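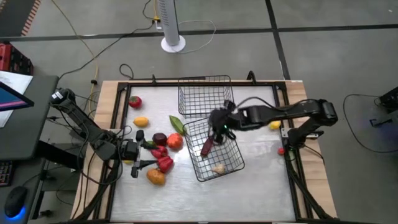 **How many demonstrations does a two-arm robot need before it can sort mixed produce into baskets?** The Judden group's latest result puts the number at 230, provided that the demonstrations are chosen with care. The same policy trained on 570 demonstrations gathered in the usual manner, with no selection at all, performed slightly worse on the group's standard test.

The finding comes from the manipulation program at the Bollside laboratory and was presented to members at the June meeting. It concerns a practical matter for any laboratory that trains robots by imitation. Demonstrations are collected by an operator who guides both arms through the task, and operator time is the largest single cost in most projects of this kind. Until now the Bollside practice was to record as many demonstrations as the schedule allowed and to train on all of them.

The task uses toy produce and two black wire baskets, with one arm on either side of the table. Each trial begins with the produce spread over the work surface. The arms must place the items in the baskets without knocking others out of reach, and without meeting in the middle. Items such as garlic, tomatoes and peppers differ enough in shape that a grasp suited to one often fails on the next.

Under the new method, called Nijs, a first policy is trained on a small starting set of 30 demonstrations. The policy is then asked to predict the operator's next motion at every step of each new recording. Where the prediction is close, the recording is set aside. Where the two differ widely and the operator's motion is smooth, the recording is kept. The policy is retrained at intervals and the comparison is repeated. The test for smoothness proved necessary: an early version of the method kept a large share of hesitant recordings, in which the operator had paused or changed arms partway through a reach, and the resulting policy paused in much the same way.

Evaluation followed the laboratory's existing procedure. Each policy was given 64 trials with starting layouts that did not appear in training, and a trial was counted as a success only if every item ended in a basket. Baskets were turned to a new angle between trials. An evaluator who did not know which policy was running recorded the outcomes.

Jinfeng Jin, who led the study, noted that the gain was uneven. Most of the improvement came from items lying close to a rail or partly beneath an arm at the start of a trial, which are seldom seen in an unselected set. On layouts with the produce well spread out, the two policies could not be told apart. Failures that remained were mainly of one kind - both arms reaching for the same item and then withdrawing together.

Members should also note two limits. The recordings were made by three operators with long experience of the equipment, and the method has not been tried with new operators. In addition, selection reduces the number of demonstrations used for training but does not by itself reduce the number recorded. A version that advises the operator during collection which layouts to set up next is under development with the Lovden team.

The selection code and the full list of trial outcomes are available to member laboratories on request through the program office. Laboratories wishing to repeat the study on their own two-arm stations are asked to state their basket dimensions and arm spacing when they write, as the starting layouts are supplied in table coordinates and must be scaled to fit.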